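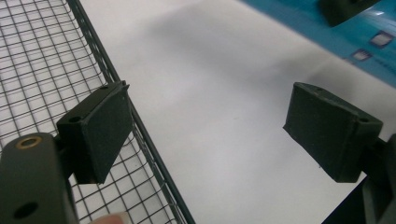
学習用のお手本集めを手伝うようになって、もうすぐ半年になる。最初に聞いたときは、もっと頭脳労働っぽいものを想像していた。実態はというと、手持ちのグリッパーを握って、物をつまんで、置く。戻して、またつまむ。大学まで出て身につけた技能のうち、この作業に役立っているのは洗濯ばさみの経験くらいだと思う。

うちのチームの今の課題は「金網カゴの移動」である。カゴの縁をつまんで、持ち上げて、決められた向きに置く。人間なら二歳児でもやる。二歳児はしかも、置いたあとにもう一度ひっくり返すというおまけまでつけてくれる。機械のほうはそうはいかないので、私たちが代わりに何度もやってみせるわけだ。

先週の時点で、収録したお手本は3,503本。このうち採用になった本数は、精神衛生上ここには書かない。

選別をしているのはダリア・パユさんで、この人の目がとにかく厳しい。縁に指が斜めに当たっている、つまむ前に一瞬迷っている、置いたあとの離し方が乱暴。そういうコメントが共有シートにずらっと並ぶ。「迷っている」と書かれた回を自分で見返したら、たしかに迷っていた。昼に何を食べるか考えていた回である。そういうのまで動きに出るらしい。恐ろしい。

金網は思ったより厄介だ。板みたいな縁ならただ挟めばいいのに、網の場合は、縁の太い線を取ったつもりで隣の細い線を引っかけることがある。引っかけてもカゴは一応持ち上がる。持ち上がってしまうのが困りもので、こちらは「できた」と思って次に進み、あとでダリアさんに「これを覚えさせたいですか」と書かれる。覚えさせたくないです。すみません。

それから、手を出す問題。カゴが滑りそうになると、空いているほうの手がつい出る。長年の習慣というやつで、落ちそうなものは押さえるようにできているのだ、人間は。押さえた瞬間、その回は「両手作業」という別の箱に分類される。別の箱はいま大変充実している。片手作業の箱よりも充実している日すらあった。

ナイザル・ダルウィーシュさんは、この分類にずっと異を唱えている。実際の台所で片手だけでカゴを動かす人間がどこにいるんだ、もう一方の手も込みで学ばせればいいじゃないか、と。言い分はわかる。ただ、今回学ばせる先の機械には腕が一本しかない。「じゃあもう一本つければいい」とナイザルさんは言い、予算表を見て静かになった。

ちなみに社内では、このデータセットを「ティルコフ」と呼んでいる。ひとつ前のが「ペトコフ」だったから、それ以上の理由はない。ペトコフは布を畳むやつで、私は途中から入ったので最後の二週間しか知らないが、今でもペトコフの話になるとみんな少し遠い目をする。タオルの角を探し続けた人間にしかわからない何かがあるのだろう。私はカゴ組でよかった。

作業のコツを聞かれることがたまにあるので、いちおう書いておく。

まず、急がない。早くやると、早くて雑な動きをする機械ができる。かといって丁寧すぎてもだめで、私は初週、茶道みたいな手つきで収録して全部はねられた。「普段こんなふうに物を持ちますか」とのこと。持ちません。

次に、毎回少しずつ条件を変える。カゴの位置、角度、つまむ場所。これが案外むずかしい。適当にずらしているつもりでも、人間の適当には癖があって、集計すると私のカゴは毎度ほぼ同じ向きを向いていた。ランダムに置いているという自信だけがランダムでなかった。それからはサイコロを使っている。出た目で五通りの置き方を決め、六が出たら振り直し。サイコロを振ってカゴを置き、つまんで移して、またサイコロを振る。傍から見たら何の賭場かと思うだろう。

あとは失敗も捨てないこと。つかみ損ねてからやり直した回は、うまく立て直せていれば貴重な教材になる。つまり私の失敗には価値がある。この理屈を人生の他の場面にも適用したいのだが、今のところ受け付けてくれる窓口がない。

で、肝心の学習結果なのだけれど、先日、途中までのお手本で試した動作を見せてもらった。カゴに近づくところまではなかなか立派だった。縁の手前まで行って、ふっと止まる。少し揺れて、また止まる。ダリアさんが私のほうを見た。

昼ごはんの回は除外したはずだ、と私は思っている。ダリアさんは明日から古いほうの収録を全部見直すそうで、私はその間に、角度を振った分をもう少し足しておくことになった。サイコロの六の面には、誰かが付箋で「休憩」と貼ってくれていた。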